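Setton Asks Households to Unpack the Shopping Before It Becomes Furniture

Kitchen bench program opens to households across Trudolcombe

TRUDOLCOMBE, 06/05/2022 – Setton, the home organising service that has spent much of the past decade politely looking at other people's pantries, today opened enrolments for Obi, a six-week program devoted to the kitchen bench and the shopping that gets as far as the bench and stops.

Obi deals with one stretch of the household day, from the moment the bags come through the door to the moment the last tin reaches a shelf. In many homes this takes ten minutes. In others it has been under way since January.

The program grew out of a survey of 558 Trudolcombe households, which Setton carried out over the summer with its usual questionnaire and an unusual number of follow-up calls. Of those who replied, 76 per cent said they put the cold things away at once and came back for the rest "later". Asked to define later, 33 households left the box blank, and one wrote "Easter".

Bottled water was the item most often left standing. It doesn't spoil, it doesn't melt and it is too tall for the shelf it was bought for, so it stays on the bench beside the bag it came home with and is gradually accepted as part of the kitchen. Respondents described moving their bottles to wipe underneath and then putting them carefully back where they had been. Several said they had bought more water while the first lot was still out, on the grounds that there wasn't any in the fridge.

Stone benchtops came in for particular comment. A speckled granite in beige and brown will hide crumbs, rice, a dropped lentil and, in one reported case, an earring for most of a winter. It will not hide a shopping bag, though householders seem willing to let it try. Peninsulas did worst of all. Setton's organisers have long regarded the peninsula as a landing strip with a rounded corner, and the survey gave them no cause to think again.

Households that enrol in Obi receive two home visits, a shelf-height card to keep in the wallet and a weekly text message whose tone, in the trial, was rated "firm" and once "a bit much". The first visit takes place on a shopping day of the household's choosing. The organiser watches the unpacking and says very little, which participants in the trial found effective and slightly upsetting. The second visit covers the pantry itself, with the tall shelf sorted out before anyone buys another tall thing.

The program's working rules are short. Bags are emptied on the bench and folded straight away. Bottles go in last, standing up, in the one place that has been measured for them. Anything with no place gets one before the kettle goes on. Setton concedes that the third rule was the least popular in the trial and has declined to change it.

There are no matching containers. Setton does not sell them and would rather talk about something else. Plastic shopping bags may be kept for bin liners, as they are in most sensible homes, up to the capacity of one drawer. A bag containing other bags counts towards the total.

Obi was trialled over the summer in the Ustness end of town, where the kitchens are narrow and the opinions are not. Most households finished the six weeks. A few stopped after the first visit, saying they had learned enough, and one enrolled a neighbour without asking. The neighbour has done quite well.

Enrolments are open to any household in Trudolcombe with a bench, a pantry or a cupboard that gets called a pantry. Renters are welcome, and nothing in the program needs a drill. The fee is the same for all kitchens regardless of size, on the principle that small ones can get into just as much trouble. Places for the first intake will be filled in order of application, with evening and Saturday visits available for those who shop after work.

Application forms can be collected from the Setton office at 1805 Ustness Road, Trudolcombe, during business hours, or posted out on request. Visitors are asked to use the side entrance, as the front hall is being reorganised. 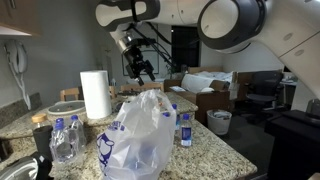

One Ustness householder from the summer trial said the bottles now go into the pantry the same night, that the bags are folded most of the time, and that the weekly texts could stop any time Setton liked.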